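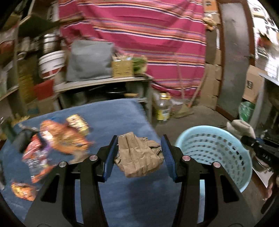 How long does it take to clear snack trash out of a shared lounge? Around 18 minutes, if the bin is already in the room and people don't stop to chat.

Troltorley Lounge Tidy-Up, student project report
Lilibeth Padilla

Started in January. Question was which leftovers people put off picking up. We counted 364 pieces over the whole project, 101 of them chip bags and other snack wrappers, 85 paper bags. Rest was cups, napkins, reciepts, bits of string.

Method: one person clears, one person writes. Cloth first, then floor, then shelves. Wrappers and crumpled brown paper bags went in separate piles, paper gets recycled at Kekdale and wrappers don't. Laundry basket stays on the floor next to the cloth for blankets and anything soft. Shelf stuff (cushion, plant, the little basket of sticks) was left alone unless trash was on it.

Results — paper bags got left longest. People fold them over and think they will reuse them. Wrappers go faster but crumbs stay in the cloth, it's fuzzy and has to be shaken outside. Twice we forgot and had to redo it.

Problems: no rule for bags with food still in them. Two of the tally sheets didnt match so we used the lower number.

Next time: smaller piles, one tally sheet, start before 4 pm.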